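7. Gripper loses the cup or won't let go (fault 38)

Applies to the Skavis arm with the two-finger gripper, running the Koval cup rack program. Firmware 3 and up. If you're on anything older, update first, then come back to this section.

Revised 14 Nov 2021 after the drops we had in August. The old version told you to raise the grip force. Don't. That is how we cracked cups.

What it looks like

Arm picks a cup, turns it, gets partway to the rack and stops. Status light goes amber. Screen shows fault 38, sometimes with "grip width out of range" under it, sometimes with nothing. Either way the arm is still powered and still holding. It may also drop the cup with no fault at all - see 7.4.

CAUTION: An arm stopped on fault 38 is NOT in a safe stop. It can start moving again when the fault clears. Keep hands out from between the fingers and the table until you have pressed the red stop button and the drive light is off.

CAUTION: Do not pull the cup out by hand while the fingers are closed. They close the rest of the way when the cup comes free. Fast.

7.1 Make it safe

1. Press the red stop button. Wait for the drive light to go out.
2. Put one hand under the cup. Keep it clear of the fingers.
3. With the other hand turn the release knob on the wrist counterclockwise until the fingers let go. Takes a few turns.
4. Take the cup away. Set it well off to the side, out of the arm's reach.
5. Clear anything the arm knocked over. Leave the rack where it is for now, you want to see where it ended up.

Note: the knob is stiff on new units. If it won't turn at all stop and call Edberg service. No pliers.

7.2 Check the fingers

1. Wipe both fingers with a dry lint-free cloth. No alcohol, it dulls the tips.
2. Look for a nick or flat spot on each tip. Any nick you can feel with a fingernail means replace the pair. Always both.
3. Wiggle each finger side to side. A little give is fine, clicking is not. If it clicks, tighten the finger screws with the key from the tool bag.
4. Follow the cable from the wrist back along the arm. It should hang in a loose curve and not get pinched at any wrist angle. A tight cable tugs the width sensor and gives you fault 38 with nothing wrong at the fingers.

The sideways hold is where most of the faults come. One finger on top, one underneath, mouth of the cup pointing away from the wrist. The cup tapers, so if the fingers close too near the base it creeps forward as the wrist turns, and the width reading drifts with it. Once the reading drifts past the limit the arm stops dead.

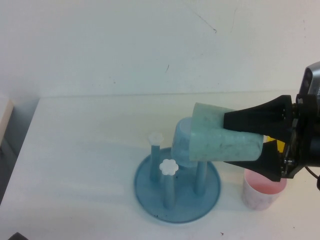 Scuffed cups creep more than new ones in our tests, and greasy ones are worse again. Wash and dry the whole set before you blame the arm. If one cup keeps faulting and the rest don't, swap that cup out.

7.3 Reset the grip width

Do this after any fault 38, even if you found the cause in 7.2.

1. Release the red stop button (twist, it pops up). Stand back.
2. Open Service > Gripper > Width. Password is on the card inside the controller door.
3. Press HOME. Fingers open fully, then close on nothing.
4. Closed reading should be 369. A few counts off, press ZERO and repeat step 3. Way off, or it changes each time - bad sensor, go to 7.5.
5. Put one clean cup at the pick point. Press TEACH WIDTH and let the arm close on it.
6. Press SAVE. The screen doesn't confirm, it just goes back to the menu. Thats normal.

Note: teach with the same kind of cup you are going to run. Teaching on a thick one and running thin ones is a drop waiting to happen.

7.4 Drops with no fault

If the cup falls and the program carries on as if it still had it, the drop check is off. It gets turned off by the Claltlow import tool, every time, when you load an old program. Known problem. No fix yet.

1. Open the program, go to Options.
2. Set Drop check to ON.
3. Save under a new name. Saving over the old one does not stick.
4. Run once at slow speed with a single cup, hand on the red button.

CAUTION: With drop check off the arm will push down onto the rack peg with whatever is or isn't in the gripper. Bare fingers on a peg can bend the wrist bracket. Do not run unattended until you have done step 4.

If the rack got shoved during a drop, reteach its position before you run again (section 5). Don't eyeball it back. A cup that comes down off center catches the peg with its rim and tips, and then you are back at the top of this page.

7.5 When to stop and call

Call Edberg service if:

- fault 38 comes back right after a clean reset
- the closed reading wanders
- either finger moves with the drive light off
- the wrist makes a grinding noise
- the cycle counter is past 2,338 and the finger pads are the orignal ones

Have the serial number ready, plus the fault log (Service > Log > Export, needs a USB stick). Don't clear the log before you export. Leave the arm powered down with the red button pressed and hang the tag on it so the next shift doesn't start it up.

Spare finger pairs ship without screws. Reuse the old ones, a drop of thread lock on each, then run 7.3 from step 1.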